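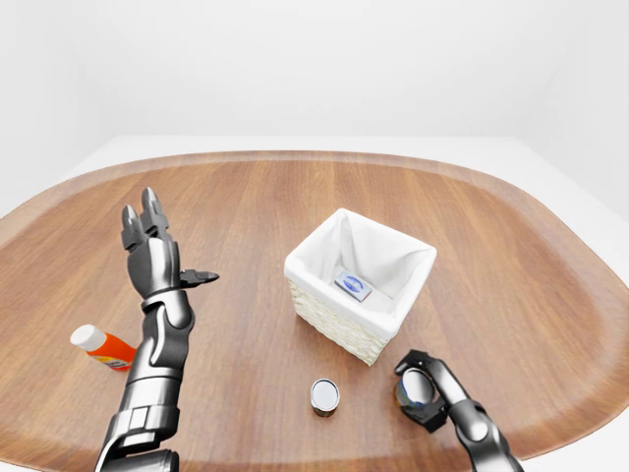
A wooden tabletop with a pale rim, against a plain white wall.

Lahcen El Fassi and his girlfriend of four years broke up in the spring, and by the end of that week there were three podcasts, two body language videos and one very long thread about it. I read the thread. It was 140 posts, and the two people it was about had contributed one sentence between them. The sentence said they were no longer together and wished each other well.

I have written about celebrities for most of my working life, so I am not going to pretend I'm above this. I like knowing who is dating whom. I liked El Fassi in Jelbridge, where he played the younger brother for five seasons, and I was a little sorry when I heard. What bothers me is the amount of stuff we now build on top of very small amounts of information, and how hard it has become to tell the building from the ground it stands on.

Take the necklace. In December he was photographed at an airport without a chain he usually wears. One account said it had been a gift from her. I spent an afternoon trying to find where that claim came from, and the oldest version I could locate was a comment asking whether it might have been a gift from her. A gossip site then ran it as "fans believe," another ran it as "reportedly," and by the time the breakup was confirmed it was being called the first sign. He has played at least two roles since then that would have required him to take off his jewelry. He may also have lost it.

The word doing most of the work in stories like this is "source." I have used it myself. A source can be a close friend who has been asked to talk. It can be a publicist who would like a certain version out there before Sunday. It can also be somebody who once shared a makeup trailer with a person who was at the party. Readers have no way to tell these apart, and the writer often has no wish to help them. When a source says a couple "simply grew apart," I assume a publicist. When a source says there was screaming in a restaurant, I assume nothing at all.

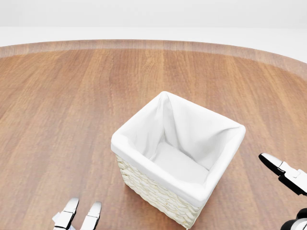 Straight grain on a reddish-brown tabletop.

I don't put the whole blame on the press, partly out of self-interest. Famous people sell their relationships now in a way they didn't when I started. El Fassi and his girlfriend did a joint campaign for Grisell, the bedding company, in which they made breakfast and laughed at each other in matching robes. If you are paid to show people how happy you are at home, they will feel they have bought a share in it. They will want to hear what happened to it. I don't think that gives them a right to an explanation, but I understand why they ask.

The singer Hatem Chraibi went the other way. He was married for six years and I doubt one fan in 70 could have named his wife. There was no campaign and no anniversary post. When the marriage ended he said so from the stage in Zarell, in front of almost 500 people, and then played the next song. A few outlets picked it up, it lasted a day, and it went away. There were no pictures to go back through and nothing for anyone to circle in red.

It's true that Chraibi is less famous, and that his fans are older and have jobs. An actor from a hit show can't get the same quiet just by wanting it. His managers would tell him, correctly, that staying out of sight costs money. I still think more of them could try it than do. The usual statement asks for privacy at this difficult time, and it tends to be posted directly above a photo carousel.

As for people like me, there are a few things we could stop doing. We could stop running "fans believe" when we mean that one person typed something. We could say what kind of source we have, even in a general way. We could let a breakup be a two-paragraph story when there are two paragraphs of facts. I once filed 100 words on the Amrani divorce and was asked to make it eight times longer with no new reporting. I did it. I padded it with old red carpet appearances and a remark she had made years earlier about liking her own space. That remark still turns up in other people's articles as evidence, and I put it there to reach a word count.

El Fassi is back at work, on a film that comes out next year. There will be a press tour and he will be asked about her in every city. I expect he'll say they're on good terms. They may well be, and I would like to see it printed that way, at about the length he says it.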